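The Ferry to Tretadham

The last boat left Zondutport at dusk, and she was on it with one suitcase and the box of letters. The cabin smelled of diesel and oranges. A boy across the aisle slept with his mouth open. She kept the box on her knees for the whole crossing because the floor was wet.

Her aunt had rented the house on Pramgate for 15 years and had never thrown out an envelope. The letters were tied in bundles with kitchen string. Most came from the same man, a cook on a freighter called the Estrella, and they were mostly about food. He wrote that the onions had gone soft. He wrote that the captain would not eat fish. In one he asked her aunt to come and meet the ship in November, and gave the pier and the hour.

She read that one twice under the weak light. There was no answer in the box, of course. Her aunt's answers would have gone wherever he went.

At Tretadham it was raining. She walked up from the landing past the net sheds and the closed bakery, and found the key under the brick where the landlord had said it would be. The power was on. She put the suitcase in the hall and went from room to room turning on lamps.

She had five days to clear the place. She made tea in a pan and drank it standing up. Then she started opening things, first the drawers, then the doors, to see how much there was to do.

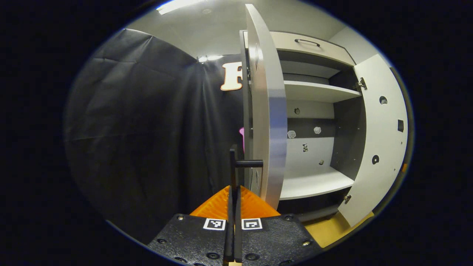

The neighbor came over in the morning and said through the screen that her aunt had gone to meet the ship after all. She had worn her green coat and waited on the pier until the lights went off. The Estrella had come in a day early and left again. He had written to say so, but the mail was slow that year.

"Did she tell you that?"

The neighbor said everyone on Pramgate had known it.

After that she went back to the box and looked at the postmarks. The letter she wanted was in the third bundle, still sealed. She set it on the table by the window and went to find a knife.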